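Keeping Dust and Damp Down in a Valley House

Plundley sits on the flat land along the Lorner River, and most of the township is less than 383 feet above sea level. The water table is high, basements are shallow, and fog stays on the east side until mid-morning. Houses there need a little more airing than houses up on the ridge.

Open windows on the ridge side first. From June on, close them by 7 in the evening, when the river air comes in. Closets on outside walls should be left open a hand's width.
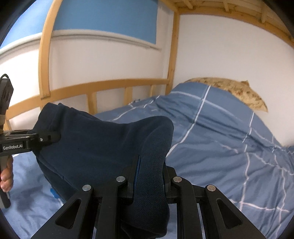

Clothes stored in the low streets pick up a musty smell faster than those kept near Bivgate Hill, at 512 feet. Take out everything you have not worn for a month and shake it over the bed. Dark navy cloth is worth checking by a window, as mildew dust shows on it early. Ribbed knit holds damp longer than smooth fabric, so give those sections extra time on the rack.

Ritu Upadhyay, on Takács Road, keeps a tray of rock salt on the closet floor and changes it every other Saturday. Basement shelves should stand clear of the wall.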